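Imani Wojcik
17/07/2022

ok thread time. I've been scanning my grandmother's letters and recipe cards since the start of the summer and people keep asking how it's going. slowly. it's going slowly

2,440 scans so far. that's fronts and backs, she wrote on the backs of everything. receipts, church bulletins, a seed packet

first mistake: I named the files by date scanned. useless. who cares when I scanned it. now it's year_who from_who to, and if there's no year it goes in a folder called NOYEAR which is getting very fat

second mistake: one copy. one!! on the laptop. my cousin about fainted when I told her. so now there's the laptop, a second drive, and a third that's going to live at my aunt's in Flernmont 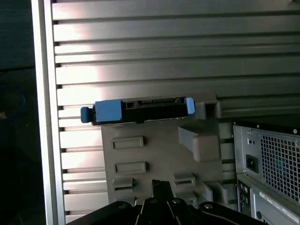 Roxana Mamani
please tell me you've opened the copies and looked. I had a whole backup of my dad's slides and half the files were zero size. found out two years later

ok Roxana has scared me, spent the evening opening random files. 17 of them wouldn't open. all from the same box so I must of pulled the cable early. rescanning those tonight

the handwriting tho. her sevens look like ones, her ones look like nothing. there is a pie crust that takes either 7 spoons of lard or 1 and I have tried it both ways, do not try it with 1
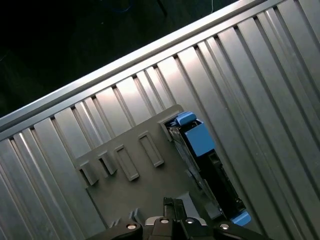

Ribbed aluminum, silver rail along the top.

back to it. letters from her sister are the best part. four pages about a neighbor's fence. next letter, still the fence. I need to know what happened with the fence and the next one's missing

also: do NOT use tape on old paper to hold it flat. sheet of clean glass on top, done. learned that on a birthday card, still sad about it

folks asking about scan settings: 300 for typed stuff, 600 for photos and anything in pencil. color even if it looks black and white, the pencil comes out way better
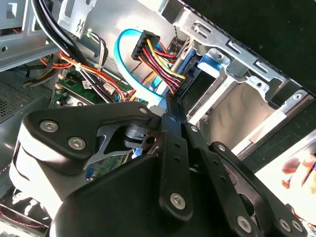 Inside the desktop case, seen at an angle.

more than 1,000 still to go, mostly envelopes. yes I'm doing the envelopes, the postmarks are how I'm getting years for the NOYEAR folder

if anyone has family letters from the Minhas side please message me, expecially anything about a fence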